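Livbridge 双料箱抓取数据集 说明文档

版本更新:2022年3月17日

先说一句,这份说明是我一个人写的,口气比较随便,大家凑合看。要正经的字段表请翻仓库里的 schema 文件,我在这儿主要讲规矩:数据是按什么规矩采的,你拿去用的时候又该守什么规矩。

一、里面有什么

一共 2554 段抓取记录,清洗之后留下 2326 段可用的。剔掉的那些没删,放在 rejected 目录里,每段都写了剔除原因(最多的是时间戳对不上,唉)。每段记录包含图像、关节角、夹爪开合量,还有一个成功与否的标签。标签是人打的,不是程序猜的,所以偶尔会有手滑,发现了请提 issue,我改得很快!

物体就是些简单的条和块,没什么花哨的。我一开始想放各种奇形怪状的东西,后来想想还是算了,先把简单的做扎实,复杂形状留给下一版 Grisis。

二、采集时守的规矩

1. 料箱必须夹紧再开机。机械臂往箱底探的时候,只要碰歪一次,后面的坐标全得重标。我吃过这个亏,一整个一月份的数据都白采了。

2. 每次开工先跑一遍低速空走,走完没问题再提速。赶时间也要跑,这条没得商量。

3. 人要进工作区,先停机,再按急停,两步都做。光在软件里点暂停不算停。

4. 气管和线缆每班看一眼,弯得太急、扎带松了的,当场处理完再继续。

5. 允许物体互相压着、靠着箱壁,不许为了让机器好抓而偷偷摆整齐。摆整齐了成功率是好看,可拿到现场一用就露馅,这种数据我不想要。

6. 失败的也要记。夹空、夹滑、中途掉落,统统照实打标签。

第 5 条争论最多。Carrilho 那边复现的时候就问过我,条压在块上面这种情况到底算不算正常样本。我的态度一直是:算,而且越多越好。箱子里三根红褐色的条配三个深绿色的块,随手一倒,什么姿势都可能出来,有的横在别的上头,有的斜靠着,抓取策略就该面对这些。

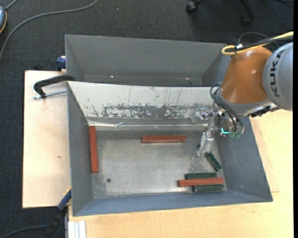 同一个物体连续抓失败,要试几次才放弃?

最多 3 次。第三次还没抓起来,就把这一段标成失败,人工重新倒一遍料再开新的一段。不要改了参数接着抓同一堆,那样前后的记录就混在一起了,后面做统计的人会恨你的。

三、划分和评测

训练、验证、测试按“倒料批次”来分,同一次倒料产生的记录一定落在同一个集合里。我见过有人按单帧随机切,分数高得吓人,其实训练集和测试集里是同一堆东西。请别这么干。

报结果的时候,麻烦至少跑 5 个随机种子,平均值和最差值都写出来。只报最好的一次,我这边的榜单不收。另外请写清楚用没用 rejected 目录里的数据,用了也没关系,写明白就行。

四、什么场合别用

别拿它来论证人机协作的安全性。采集期间的规矩是机器动、人在外面,所以数据里没有任何能说明人在旁边时该怎么办的内容。想做这方面的,请老老实实做现场风险评估,该找有资质的人就找有资质的人。

也别直接把学出来的策略上到产线。至少先低速、空载、小范围试,再慢慢放开。箱壁的反光和磨损对深度估计影响不小,换一只箱子表现可能就变了,这个我自己还没摸透,欢迎大家交流。

五、已知问题

箱底有划痕和磨花的地方,分割结果偶尔会多出一小块,目前没有好办法,我用 Jellov 脚本做了简单过滤,参数在 config 里,觉得太狠可以调小。

有一部分记录的夹爪开合量是从指令值抄过来的,不是实测值,字段里标了 cmd,用之前先看一下。

六、引用和反馈

用了请注明数据集名字和版本日期。提 issue 的时候请带上段编号和你的读取代码,只写一句“读不出来”我真的帮不上忙。合并请求也欢迎,改标签的请一次只改一批,方便我对着原始记录核。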